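Category: Home & Family > Learning Together

How to Teach Kids Latitude and Longitude With a Desk Globe

By Raluca Cârstea
May

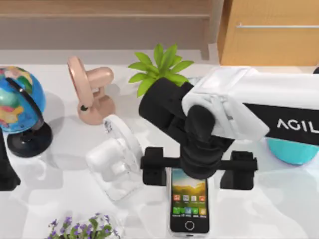
A small desktop globe on a white tabletop.

My grandmother kept a globe beside the telephone, and whenever she was stuck on a long call she would spin it for me and let me stop it with one finger. I learned a great many country names that way and absolutely nothing about how to find them again! So when my own two started asking where things were, I wanted to give them the part I'd missed, and over a few afternoons at the kitchen table we worked out a way of doing it that even my wiggly younger one enjoyed.

You'll need a globe (any size, as long as the grid lines are printed on it), some thin string, a few small stickers and a notebook.

Step 1. Find the equator. Have your child trace it with a finger all the way around until they're back where they started. Tell them this line is zero, and let them say "north" for everything on one side and "south" for everything on the other until they get silly about it.

Step 2. Climb the ladder. The lines running the same way as the equator are latitude. I call them rungs, and ladder and latitude sound close enough that it sticks. Count upward by whatever your globe uses, often 10 or 15 degrees, and finish at 90 at the pole.

Step 3. Find the other zero. Longitude lines run from pole to pole, and the zero line passes through Greenwich, in London. Lay your string along it and hold both ends down (this is a good job for a sibling). East is one way, west is the other, and they meet at 180 out in the Pacific.

Step 4. Put them together. Latitude first, then longitude. Start with a place where the lines cross neatly, put a sticker on it, and write the pair of numbers in the notebook. We did 5 stickers the first afternoon and then stopped for toast, and I'd really urge you to stop while they still want more.

Step 5. Play Mystery Spot. One person writes down a pair of numbers, the other hunts for it. Expect to land in the ocean a lot. Ours has a ship called the Olby that goes to all the watery ones, and she has had a very busy life.

If your child mixes up east and west, go back to the string for a while and leave the numbers alone. It comes.

Comments

Ebise Tesfamariam: The ladder trick worked on my daughter right away, thank you! We're on our second sheet of stickers.

Mattes Frerichs: Our globe only has lines every 30 degrees. Can we still play?

Raluca Cârstea: Mattes, yes, just let them guess in between and be generous about it.

Yung-ching Shek: I did this with my class of 34 in pairs. Noisy but lovely.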